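Home Products Recording Benches Task Kits Training Support Contact

Brodanum two-arm recording bench

The Brodanum is a tabletop bench for collecting demonstrations with two arms and two five-fingered hands. It is sold to labs and small firms that train their own manipulation policies and want every episode recorded from the same place, under the same light, with the same objects. One operator runs it. A second person is useful on the first day and can be spared after that.

The arms are mounted at the near edge of the table and reach in from either side. Both hands wear gloves, which should be replaced when the fingertips start to shine. A fixed camera covers the whole work area. The back wall can be left plain or fitted with a printed mural from the Zekside range.

Book filing kit

The kit for shelf and desk tasks contains a two-compartment magazine file holder in perforated plastic and a selection of paperbacks and thin booklets. We chose covers that differ clearly in colour, and some of the titles are in Chinese, such as the teal 西游记. Books are a good test for two hands. A paperback lying on a smooth top slides when pushed from one side, and a thin booklet gives the fingers very little edge to get under. The operator has to decide which hand holds and which hand lifts, and those decisions are what the recordings are for. 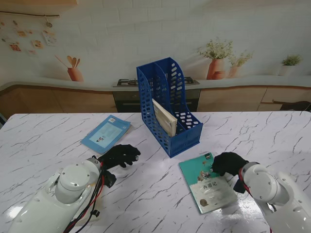 How an episode is recorded

Each episode begins from a layout card that gives the position of the holder and the angle of each book. The operator sets the table, steps back to the control position and starts the recording with the foot switch. The arms follow the operator's movements, and joint positions, hand positions and video are saved against a single clock.

An episode ends when the operator presses the switch a second time. It can then be kept, marked as a failed attempt or thrown away. We recommend keeping failed attempts in a separate folder. Janaína Rocha, who wrote our operator course, asks new operators to record 10 practice episodes and throw all of them away before starting on a real set.

A full set for the filing task is 200 episodes, divided between eight layout cards. The cards change which book lies nearest the operator, whether it is face up or face down, and how far the holder is turned. Change the card after each block. Operators who stay on one layout too long start making the same movement from habit, and the trained policy picks it up.

Books that lie close to the front edge are the slowest to record. Both hands have to come in low, and the wrists are near the limit of their travel.

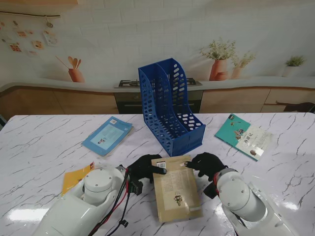

If the fingers keep slipping on a cover, move the book a little further towards the holder and note the change in the episode log. Don't tape the book down. A policy trained on taped objects will press far too hard on free ones.

Table surface

The standard top is a glossy white marble pattern. It wipes clean and gives a strong contrast with dark gloves, but it does reflect overhead lamps. A matt top, the Brakby, fits the same frame and costs the same. Sets recorded on the two tops should be labelled separately. Jonas Moser in our workshop can cut either top to a non-standard depth, with 10 working days added to delivery.

Supplied with the bench

Two arms with hands and fitted gloves
One spare pair of gloves
Fixed camera and mounting post
Foot switch
Layout cards for the filing task
Recording software, one seat

Not supplied: computer, operator chair, wall mural. The Mösli cable tray is sold separately and is worth having if the bench will be moved between rooms.

Page last changed September 21, 2019. Prices are given on request and depend on the arm length chosen.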